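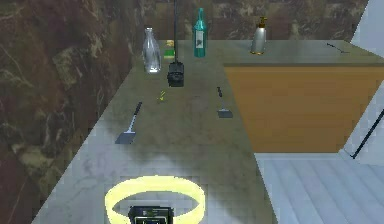
Seija Manninen wrote in after our last open day to say that she had stood at the back for the whole kitchen demonstration and never found out what the arm was meant to be doing. She thought the screen was a recording. She asked whether we could put the steps in writing before the next one, so that people can follow along wherever they end up standing.

It was a fair point, so these are the steps. They are written for whoever is running the demo desk, but visitors are welcome to read them too.

Tutorials > Demonstrations and open days
Posted in June by the Bisska demo desk

What the demo shows

A simulated robot arm works over a simulated kitchen counter. There are two spatulas on the counter and a couple of bottles further back. The task is to pick up one spatula and put it down again nearer the soap dispenser on the right-hand arm of the counter. Everything happens in Filteo, our simulator, and no real arm is switched on.

Before the doors open

1. Start the demo machine and log in as the visitor account. The staff account opens the wrong project.
2. Open Filteo and load the scene called Kiiskinen. It takes a while the first time. Leave it alone until the counter surface has its full pattern.
3. Check that the view is set to the arm camera. People standing close prefer it, and it keeps the arm hardware on screen.
4. Set the speed to 20 per cent. Full speed looks good in the office but visitors can't follow it.
5. Run the task once from start to finish and press Reset.

Running the demo

1. Say that it is a simulation before you touch anything. Say it again when new people join.
2. Point out the two spatulas and ask the visitors to choose one. The left one lies at a slant with its handle pointing up and to the right. The other is over towards the inner edge of the counter.
3. Type the request in the box, for example "pick up the spatula on the left". Keep it short.
4. Press Plan. Drolo, the planner, tries up to 300 paths and draws the one it has picked as a thin line.
5. Give people time to look at the line, then press Go.
6. If the arm stops halfway, press Reset and plan again. Don't drag the spatula back by hand – the planner loses track of it.

Questions you will get

Does it always work? No. We ran roughly 4000 attempts over the spring and 97 per cent ended with the spatula where it should be. Most of the failures were poor grips on the handle.

Can it pick up the bottles? There is a separate task for that. It isn't part of the open day, so please don't load it with visitors waiting.

Can I have a go? Yes, at step 3. Visitors can type their own request, but the person at the desk presses Go.

Closing down

Press Reset, save the log under the visitor account and quit Filteo before you shut the machine down. Write any failed runs on the sheet by the desk, with the request as it was typed.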